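Simulated patching cell to guide Prusent equipment budget

Prusent will decide in May whether to buy a robotic patching cell for its equipment staging room, using results from a simulated version of the station to set the budget. The company, which assembles and tests network racks for regional data centers, has asked two suppliers to quote on the same layout.

The planned cell consists of one arm on a fixed mounting block, a gripper for short patch cables, a bench-mounted patch panel and a controller. Prusent has set a ceiling of $80,000 for the hardware, with installation and operator training handled under a separate line.
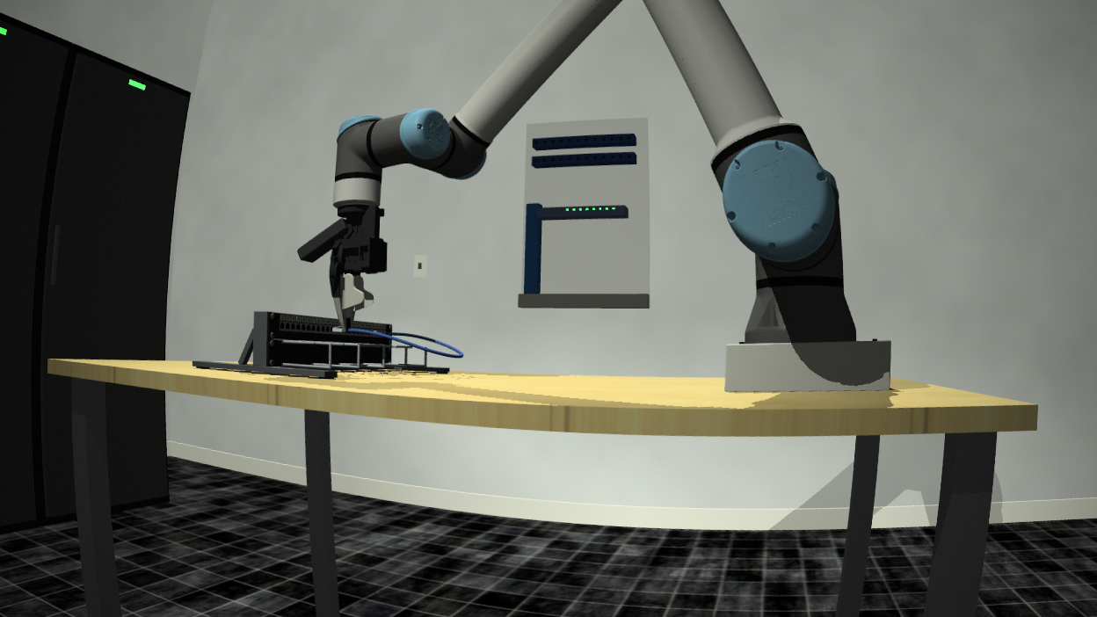
The simulated cell, with the arm reaching over the patch panel at the left end of the table.

Haiyan Xiao, who manages equipment planning at Prusent, said the simulation was built before the request for quotes went out. Earlier purchases were specified from catalog reach figures alone, and one conveyor unit had to be moved twice after delivery.

"We wanted the bench length, the base position and the panel position fixed before we talked about price," Xiao said. "A supplier can now quote against a drawing and a task. The quotes we had before were against a paragraph."

Clallix and Jiang, both integrators, have received the layout files. Each must state arm reach, payload, gripper type, controller footprint and the cost of spare fingertips for two years of service. Quotes that bundle the gripper with the arm must also list it as a separate item.

The task under study is the handling of a single cable with a connector at each end. The arm has to bring a connector to the panel face without dragging the cable across the support rods in front of it. Slack is the main planning concern. A longer cable is easier to route but takes up more of the work area, and a loop lying on the bench can catch on the rods during the next move. 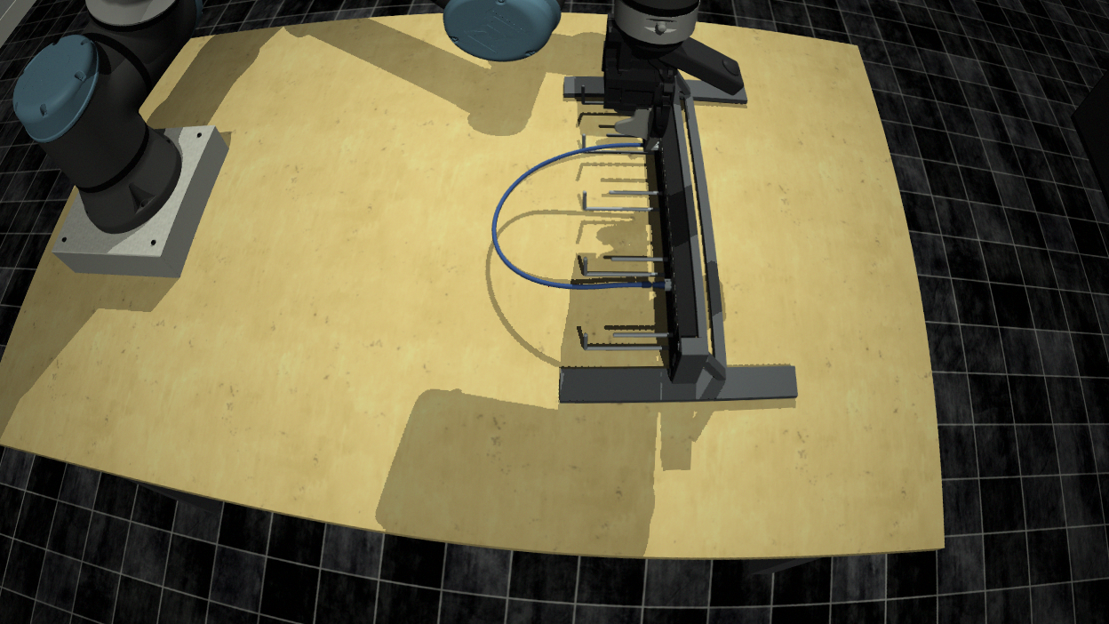 A blue cable loops across the tabletop between two connectors at the rack. Simulated view.

Prusent has allotted 20 percent of the hardware budget to the gripper and fingertips, a higher share than in its previous automation purchases. Xiao said the arm itself is a standard item with several comparable options, while the fingers will probably need at least one redesign after delivery. The budget also carries a 20 percent reserve for fixtures, including a replacement panel stand if the existing feet prove too wide for the bench.

Software is being priced separately. Brellau, which supplies the simulation package, has offered an annual license that covers the model of the cell and later changes to it. Prusent has not decided whether to keep the license once a physical unit is running.

The evaluation plan calls for up to 27 trial layouts, varying the panel angle, the cable length and the position of the mounting block. Lighting is varied as well, as heavy shadows on a pale bench can make a small connector harder to locate in camera images. Results will be passed to both integrators in the same form, and either may revise its quote once.

The approach to the connector is scored on its own. Finger clearance on both sides is recorded before the grip closes, and the figure will be used to set the opening width in the final gripper specification.
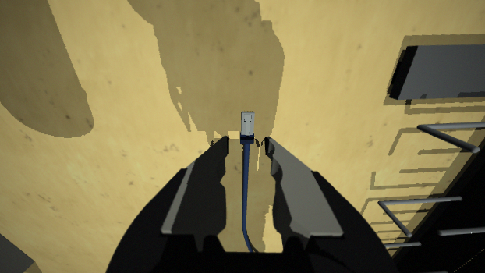

Schedule and remaining decisions

Quotes are due before the May budget review. If a supplier is selected, Prusent expects to order the arm and controller first and hold the gripper order until the fingertip drawings are approved. Floor space, power and network drops for the cell are already included in the staging room plan.

Maintenance terms remain open. Clallix has proposed a fixed yearly fee, and Jiang has proposed billing by visit. Xiao said both options will be carried through the review at full cost.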